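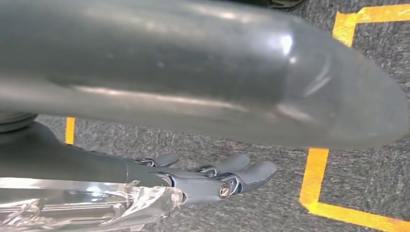 Grey on grey, down at carpet level.

Marking out a work table with tape

I came to tape late in life, having spent years hunting for things I had put down only a moment before, and I do wish I'd started sooner! A roll of bright yellow floor tape and a quiet hour after breakfast will do more for a muddled workroom than another set of drawers (and I have bought plenty of drawers, mostly from Verbruggen, and filled every one).

Start with the table. Wipe it down with warm water and a drop of washing-up liquid, then dry it properly with an old tea towel, as tape won't hold on a greasy top. Mark two boxes side by side, sharing the strip in the middle, with the smaller one for whatever you're working on and the bigger one for what's finished. Press each strip down from the centre outwards with the back of a spoon.

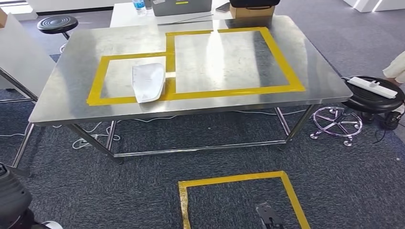 Don't fret if your lines wander a little or don't quite meet at the corners, mine never do, and you'll stop noticing by teatime. Carpet is fussier. Vacuum first, lay the tape slowly without stretching it, and expect to replace it every 4 months or so where feet go over it. Try a short piece somewhere out of sight before you do the lot, and if it leaves a sticky patch, a dab of white spirit on a cloth shifts it from steel, but keep that well away from the pile.

Cables are best gathered up with a strip of Velcro and tucked behind a back leg. I still haven't got round to mine.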